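Bornevano Club Scrum Cap: a season on my head

I have put off buying a scrum cap for most of my playing life, partly out of vanity and partly because the first one I ever borrowed smelled like the bottom of a pond. But I play second row, my ears have been through a good deal, and when the left one swelled up like a dumpling last winter my family put their collective foot down. So I bought the Bornevano Club, in navy, size large, and I have now worn it for 17 matches and more wet training nights than I care to remember. I think that's long enough to say something useful about it.

First, the fit, which is what everyone asks me about in the bar afterwards. I have a big round head, and most caps either perch on top of it or squeeze my forehead until I look permanently surprised. The Bornevano has laces at the back and a soft chin strap, and between the two of them I got it sitting properly on the second evening of fiddling. Do the laces up at home, in front of a mirror, with a cup of tea and no hurry. Doing it in a changing room with cold fingers and a captain shouting about lineouts is a miserable business, and I speak from experience.

The ear panels are the best part by a distance. They're thicker than on the Badar I had on loan for a month, and they stay over the ears when you drop into a scrum and drive, where the Badar used to creep round until I had one ear covered and one eye half covered. I can still hear the calls too, or at least I can hear them as well as I ever could. Our hooker, Bianka Oláh, has the same model in a medium and borrowed my notes for her own club's newsletter, so if you see some of this elsewhere, that's how it got there!

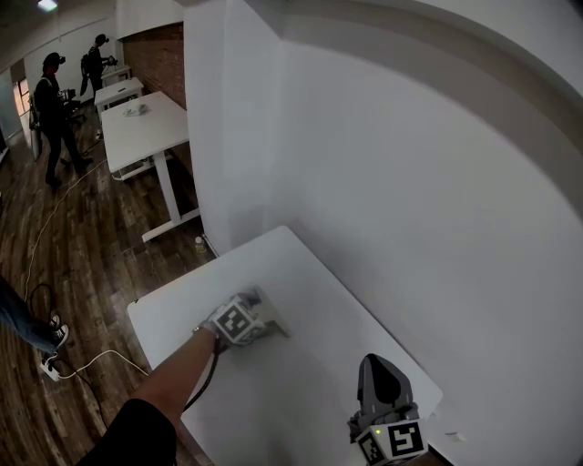
Bianka would like it put down that the medium comes up small, that she found the chin strap rubbed under her jaw for the first three weeks, and that she'd still buy it again because nothing else has stayed on her head through a full eighty minutes in the front row.

I didn't have the rubbing myself, but then I have a beard, and I suppose it does some of the work. A bit of tape over the edge of the strap sorted it for her. While we're on the subject of straps, the fastening is the hook and loop sort, and it gathers mud and grass like nothing I've known. By January mine was holding on by goodwill. I went at it with an old toothbrush and it came back nearly as good as new, so do that every few weeks and you'll be fine.

Washing is easy enough. I do mine by hand in the kitchen sink with whatever we use for woollens, squeeze it gently and leave it on the airing rack. It takes its time drying, mind you. If you play on a Saturday and train again early in the week you'll want it out of your bag the minute you get home, and I have learned this the unpleasant way on two occasions. The padding has kept its shape all the same, and the only real wear is a seam above the left ear where the stitching has begun to fray a little. I shall probably put a few stitches in it myself over the summer.

As for heat, it's warm. On a frosty morning that's a pleasure – I was the only forward in our pack with comfortable ears – but in the September friendlies I was pouring with sweat by half time and took it off for a breather at every stoppage. The Sipos is airier on top if that bothers you, though the padding is thinner and I didn't feel as snug in it when I tried one on.
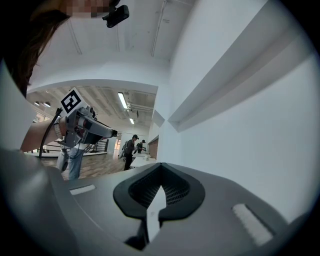
Will it stop you getting concussed? It isn't made for that, and you shouldn't buy this or any other scrum cap thinking it will. It's there for cuts, scrapes and ears, and you come off after a bad knock whether you're wearing one or not.

I paid £69 for mine, and I did wince. You can get a perfectly decent beginner's cap for a good deal less, and for a youngster who'll have outgrown it by next year I'd go that way without a second thought. But for a grown forward who means to carry on for a few more winters, I think it's money well spent. My left ear is never going to be pretty again, but it hasn't swelled up once since I started wearing the thing, and my wife has stopped raising the subject at dinner.

I'd have liked a little bag to carry it in, and a choice of colours beyond navy and black. Four stars from me, and I'll add a note here next season when I've seen how that seam holds up.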